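Simulated practice for two-handed kitchen tasks: first results from the Nornach project

2020-07-28

The manipulation group has finished the first round of experiments under Nornach, its project on teaching two-armed robots to do ordinary kitchen work. The question for this round was a narrow one. If you only have a small number of human demonstrations of a task, can you stretch them in simulation far enough to train a controller that copes with a rearranged counter?

Collecting demonstrations is the slow part of this kind of research. An operator wears a headset and a pair of tracked gloves and steers both arms through the task from start to finish. A good operator can record a session in a morning, but many of the attempts have to be thrown out. Fingers slip, an arm reaches the end of its range, or the operator loses track of one hand while watching the other. For the round reported here, the group kept 40 demonstrations.

The method, which the group calls Pralonetti, cuts each demonstration into short segments. Every segment is tied to the object the hand is working with at the time, such as a piece of produce, a board or the handle of a pot. When the simulator moves that object to a new spot, the segment is shifted and rotated to match, and the arms are given a fresh path to join one segment to the next. The new attempt is then run in full physics and kept only if the task is completed.

Earlier approaches of this type worked well with a single arm. With two arms there is the added problem of timing. One hand may need to wait until the other has let go, or both may need to arrive together to lift something wide. Pralonetti handles this by labelling each segment as independent, ordered or joint. The labels are added by hand, once per task, and this takes an afternoon at most.

The kitchen itself comes from Zurkau, the group's in-house scene library. It supplies the counters, cookware and food items, and it changes their placement, lighting and surface finish between attempts. Camera views are rendered at the same time as the motion, so the controller learns from images and joint positions together.

Controllers trained on the stretched data finished the pick-and-place task in 119 of the test layouts they were given, none of which had appeared in training. Controllers trained on the original demonstrations alone finished almost none of them once the objects had been moved more than a hand's width. Most of the remaining failures happened at the grasp. Small, round, smooth items were the hardest, and the fingers tended to close too early and push the item away.

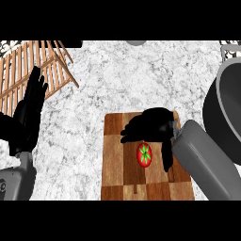

Simulated kitchen counter from the Nornach experiments, with the right gripper just over a tomato on the cutting board.

The group also tried leaving out the ordering labels. Results on tasks that used mainly one arm hardly changed. On handovers the success rate dropped sharply, with the receiving hand often closing before the item had reached it. The labels will stay in for now, though finding a way to work them out from the demonstrations is on the list for the next round.

There are 2 known limits. The method assumes that every object is rigid, so cloths, bags and leafy vegetables are out of reach. It also assumes the simulator knows exactly where each object is while new attempts are being generated.

Tests on the physical arms are set for November in the Shukla lab, where the counter is being rebuilt to the same dimensions as the simulated one. The segment-labelling tool and the task files will be shared with partner labs before then. Groups wanting early access should write to the project office and include a short note on which arms and hands they use.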